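Plonder hand-held gripper kit – worth it?
Forum > Hardware > Grippers and end tools

tallowbird
Posted May 2024
Thinking about the Plonder kit for our shop in Vallejo. 200 for the base set, 38 more for spare finger pads. Anybody run one for more than a week? Mostly want to record cord and plug tasks. Seller says the pads are good for 3,000 grips, which, sure.

grommet_69
had one since April. Pads fine so far. The app is the weak part, drops the connection if you look at it funny. Support took nine days to anwser.

norvik_b
Disagree on the app, mine's been solid after the update. Pads are what I'd complain about. Too blocky for thin stuff. I went with the Cernby set and never looked back – costs more though.

grommet_69
Cernby is double the price for the same screws lol. not a fair comparison

tallowbird
Thin stuff is the whole job for me so that matters. norvik, how thin are we talking?

norvik_b
Ribbon cable, zip ties. Anything round and thicker than a pencil is ok.

serninbridge_lab
We have two of the kits here. Couple from our table, fingers open:
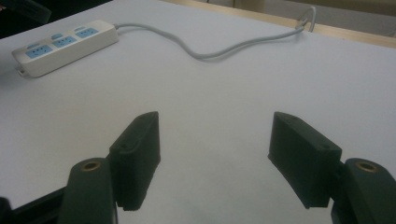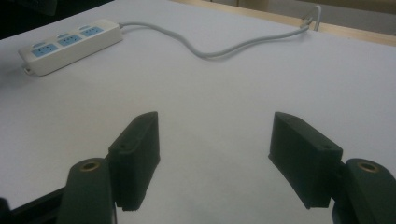
Pads are the thing to ask about before you order, I'm with norvik on that much. Blocky yes, but I'd still buy it over the Cernby for bigger items. A power strip like the white one there with the blue sockets is a decent first task, the cord is harder. Get the spare pads in the same order, shipping alone is around 69 if you go back for them. Also check the screws before each sesion, ours back out.

tallowbird
ok that shipping number hurts. Spares it is. Still not sold on the app

grommet_69
told you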